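A small film from Zinov

Sep 21, 2025

In January I wrote that I want to watch fewer series and more small films. I did not keep this promise very well, but last evening I finally saw Tokside, and I am still thinking about it.

The story is simple. An actress, once known from television, comes back to Zinov after a long time and takes a job in the ticket office of the old cinema. She does not want that people recognize her. Of course they do, and the second half of the film is about how she learns to live with it.

I liked most the actress in the main role. She speaks very little, and for the first 3 scenes we hear only other people talking to her. I read that she comes from the theater in Jenville, where she played for 2 seasons before this film. It was her first big part, and she got it after an open casting with around 1,000 people.

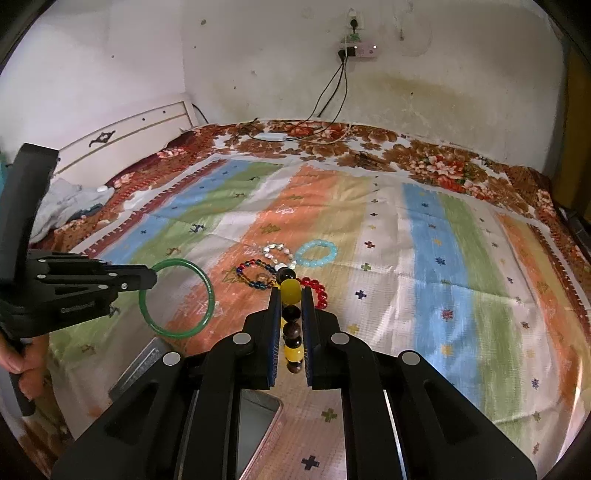 A reader wrote to me that I am too kind to this film: the ending is too slow, and the brother, in her opinion, should have been left out completely. She saw it 2 times and felt the same both times. I agree with her about the brother. With the ending I cannot agree, for me the long walk to the station was the best part.

The film was made by Sýkora, a small studio, and I could not find it with English subtitles yet. If you know where it is possible to watch it, please write me in the comments. My mother would like to see it too.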